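The Language Requirement Should Be Stated in Hours

An opinion on degree planning in the modern languages

Most undergraduate catalogs state the foreign language requirement as a level. The student must "complete the intermediate sequence" or "demonstrate proficiency equivalent to four semesters." I have taught in and advised for a language department at Clemwood for long enough to have explained that sentence to a great many sophomores, and I think it should be retired. The requirement should be stated in contact hours, with the level reported as a result.

The level-based wording has a plain defect. It names an outcome without fixing the amount of instruction that is supposed to produce it. Two students can both satisfy the fourth-semester requirement at Clemwood with very different amounts of teaching behind them. One begins in the first course and sits through the full sequence. Another places into the final course after high school study, takes that course alone, and is done. The transcript records the same check mark for both.

The usual defense is that this is fair, given that the second student already knows the material. Sometimes the student does. The placement test we use measures reading and grammar recognition well, listening moderately, and speaking not at all. A student who has memorized verb charts will place high and then spend the term unable to ask a follow-up question. Instructors of the fourth course know these students within a week. They are polite, they do the written work, and they contribute almost nothing to discussion.
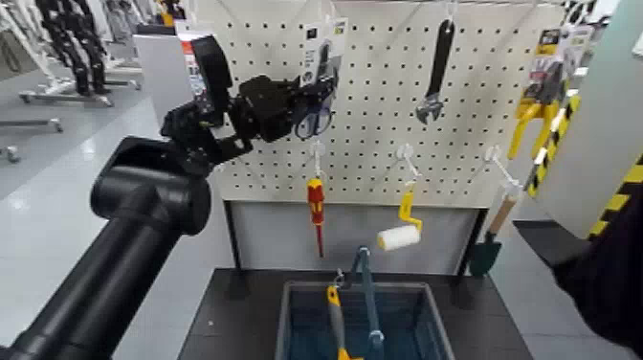 How many hours should a language requirement ask for?
At a school on a semester calendar, 199 contact hours is a defensible figure, counting scheduled class meetings and supervised conversation sections but leaving out homework and lab software.

The figure comes from our own timetable. It is what the present sequence delivers to a student who starts at the bottom and misses nothing, once holidays and exam periods are taken out. I do not claim that it has any special standing in the research on acquisition. Its merit is that we already teach it, already staff it, and can already schedule it. A student who places higher would owe the same hours and would spend them further up: in a culture course taught in the language, a translation workshop, or a section of business writing. Placement would then decide where a student starts. At present it also decides how soon the student leaves.

The effect on enrollment in upper courses would be considerable. In the current arrangement, our best-prepared first-year students are the ones we see least. They finish the requirement in a single term and have no reason to return unless they already intend to major. The department then spends effort each January recruiting for a minor among students who have been away from the language for a year or more. A good part of the first month in the third-year composition course is spent on review that would not be needed if those students had simply kept going.

I will take the objections in order of weight.

The first is cost to the student. A chemistry major with strong high school French now spends three credits on the requirement. Under an hours rule the same student would spend twelve or more. The burden is real, and it falls on programs with long required sequences. My proposal is to let a portion of the hours be met by courses that carry other general education credit, provided they are conducted in the language. Clemwood already permits double counting between writing and history.

The second is motivation. Students required to stay may resent staying. 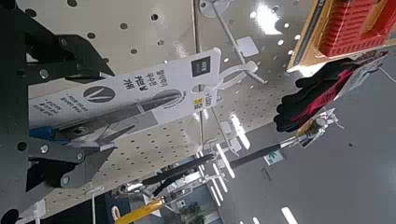
Gwilliam wrote back, after reading a draft of this section, that resentment was the wrong word and that the students most likely to object were the ones with heritage backgrounds, for whom more hours of a course built for beginners would be a penalty. The reply went on to ask what an hours rule would offer a student who speaks the language at home and has never been taught to write in it.

It would offer that student a writing course. The heritage track at Clemwood consists of 2 courses, and neither counts toward the requirement, an arrangement left over from a period when the track was a pilot. A level rule gives these students an exemption and sends them away. I have heard the exemption described as a courtesy. In practice it means that students with strong spoken command graduate without having written a page of formal prose in the language, and several have told me afterward that they would have taken the course if anyone had suggested it belonged to their degree. An hours rule would require us to count the heritage courses and, I suspect, to add a third.

The third objection concerns record keeping, and it is the one I hear most from the registrar's side. Levels are easy to audit and hours are not. Our degree audit software, Cludine, stores a course as complete or incomplete and has no field for contact hours.
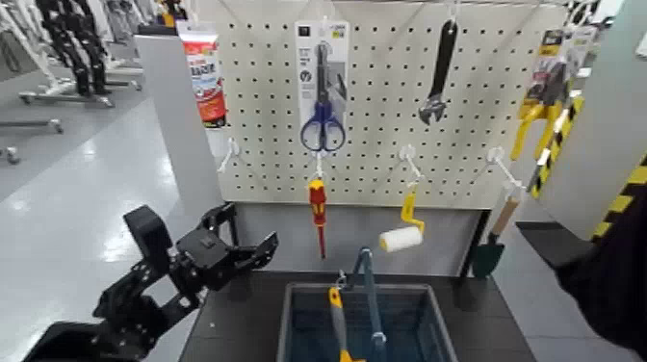 It does, however, store credit hours and meeting pattern, and the contact hours can be computed from those two values for every course in the catalog. I asked for a report on this basis covering the language courses offered in the last five years. It returned 1,382 section records, of which 20 had a meeting pattern that needed to be corrected by hand. Most of those were summer sections entered with the wrong number of weeks. The task is small, and it would be done once.

Transfer credit is harder. A course brought in from another school arrives as a title, a grade and a number of credits, and the evaluator has to infer the rest. I would accept a standard conversion and let students appeal it. The present practice, in which the evaluator reads a syllabus and judges the level, is slower and produces more appeals than a conversion table would.

There is also the Ernik portfolio, which some departments have proposed as a replacement for any fixed requirement. Students collect recordings and written samples over their degree and submit them for review in the final year. I like the portfolio as a teaching device. I do not think it can carry the requirement by itself. It moves the check to the point where a failing result can no longer be repaired, and it asks faculty to score several hundred files in the same month they are reading theses. It could sit on top of an hours rule without difficulty, as the place where the level is reported.
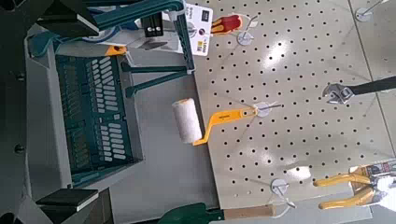 Page last modified in January

A word on what the change would not do. It would not raise the proficiency of the student who now takes the whole sequence, as that student already sits through the full number of hours. Gains for this group have to come from smaller sections and better-trained conversation leaders, and both are budget questions. Nor would it settle which languages the university ought to teach. The smaller programs, which cannot always fill a fourth-semester course, might find an hours rule easier to meet, given that a reading course or a supervised tutorial could be counted on the same terms as a regular section.

The wording I would put before the curriculum office is short. "Students complete 199 contact hours of instruction in one language other than English, beginning at the level determined by placement. The level reached is recorded on the transcript." The second sentence matters as much as the first. Employers and graduate programs ask us what a student can do in the language, and the check mark does not answer them.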